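Lewis Crichton asked me whether a robot can do the dishes yet. Short answer: parts of it, slowly, if you choose the dishes. Longer answer in this thread.

Start with bowls. A bowl is an easy object to see and an annoying one to hold. With two fingers you have a choice between pinching the wall from above, one finger inside, or squeezing the whole thing across the outside. The second one needs a gripper that opens wider than the bowl.

The wall pinch is what most people end up using. It fails in two ways. The inside finger lands on the rim and pushes the bowl away, or the grasp is good and the bowl rotates on the way up. If it's empty, rotation costs you nothing. If there's soup in it, you have a different project.

Tharindu Kumarasinghe at Skullar keeps a log of every bowl pick since September. 2281 attempts. 295 of them failed, and he counts a pick as failed if the bowl leaves the fingers at any point before it is set down.

That's a failure rate just under 13 percent. I would not hire a dishwasher with that number. For plastic I might let him practice.

Stacking is worse. Two nested bowls look a lot like one bowl from a wrist camera, and separating them is a job people do with a thumb. Miah (our planner, version 2) just lifts both and carries on as if it had one.

Plates I'm leaving out. A flat plate on a flat surface gives the fingers no edge to get under. The Brisside people slide it past the counter edge first. Works, takes forever.

Speed, for those who asked: the canteen in Dirkusdale wanted almost 100 pieces cleared per seating. A person does that while talking to somebody. I wouldn't quote them for one arm.

Where I'd say yes today: one kind of bowl, rigid, empty, known height, clear space on both sides, no deadline. Where I'd say no: a family sink.
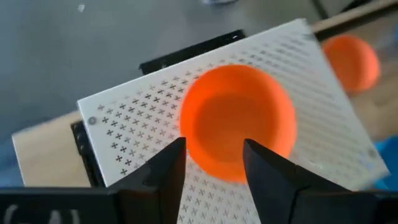 Next on my list is forks. I expect to be slower and less polite about those.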